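Siteo Bench Notes
Print this page | E-mail this page
Search: type a keyword Go
Reading time: 4 minutes

Resetting the two-arm cup cell after a knock
Updated 2023-06-21

Sooner or later a person with a rucksack will walk into the table. The arms don't complain and neither does the software, which will carry on reaching for cups with great confidence in places where the cups used to be. These notes cover putting the cell back in order. Allow 39 minutes, plus however long it takes to find the hex keys.

The cell is the wooden-topped table with the black rail frame, an arm on each side, the small stand at the back, three cups and a cloth. If yours has been altered since the Landberg visit in May, read the label on your controller first and believe that over anything written here.

Before you touch anything

Put both arms in the parked pose from the menu and wait for them to finish. Then press the stop. People do this the other way round, and then have to hold an arm up with one hand while restarting the controller with the other.

Follow the cables down each side rail with your fingers. You want a bit of give at every joint and none at the clamps. A cable that has crept out of its clamp will let the arm do 152 good cycles and then unplug itself while you are at lunch.

Squaring up the frame

1. Loosen the corner bolts on the far rail by half a turn. Half. If the rail comes away in your hand you have been generous.
2. Push the frame against the tabletop at the near corners and tighten those first.
3. Work round to the far rail, tightening a little at each bolt and going round twice.
4. Check the arm mounts last. They should not move when you lean on them, and you should not lean on them very hard.

Setting the stand

The stand goes near the far edge, long side parallel to the rail. Measure 146 mm from the inside face of the left rail to the nearest leg and mark the spot in pencil. Earlier marks, in at least two other pens, belong to an earlier way of thinking and can be ignored.

Push down on each end of the stand in turn. If it rocks, look for grit under a leg before you start bending anything.

Cups and cloth

Start with the cups on the open wood nearest you, spread well enough apart that a gripper can open between them. The order of colours doesn't matter to the frame check, but it does matter to the saved Monier routine, so load the start layout on screen and copy it. The cloth gets folded and laid on the table. It will not stay neatly folded, and the routine has been written by somebody who knew that.
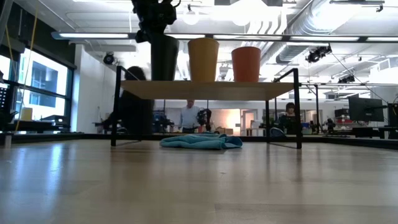
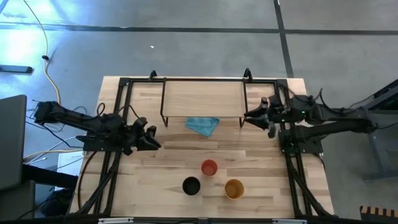
Black gripper on the black cup in the first picture; in the second, both arms and the three cups on the tabletop.

Running the check

Release the stop, choose Slow, and run one cup at a time. Keep your hand by the stop and your sleeves out of the cell.

Watch the fingers as they close. They should meet the cup on both sides together. If one side arrives early the cup gets nudged along before it is gripped, and the error turns up later when the cup is put down somewhere inventive. Correct it with the sideways offset for that arm, in small steps. Do not correct it by moving the cup — everyone has done this, and the cell is then perfectly set up for that one cup on that one afternoon.

Next look at the height. The gripper should come down over the rim without pressing on it. Pressing shows as a slight bow in the table stand or a creak, and the fix is the vertical offset.

Run 4 clean passes for each arm before you go back to full speed. A pass you had to help doesn't count, even if you only helped a bit.

If it still misses

Redo the camera step under Setup, with the table cleared of cups and cloth. Strong daylight on polished wood can upset it, so close the blinds if you have any or try again later in the day.

If one arm is good and the other is off by the same amount every time, its mount has shifted. Go back to step 4 above and lean slightly harder.

If both are off by different amounts each time, save the log, switch off and send the log to the Polishchuk support desk. Say what you changed. They will ask, and they can usually tell.

Looking after it

Wipe the fingertips with a dry cloth (a different cloth). Brush under the stand. Check the corner bolts again after the first full day's running, then put the hex keys back where you would have liked to find them.

Print this page | E-mail this page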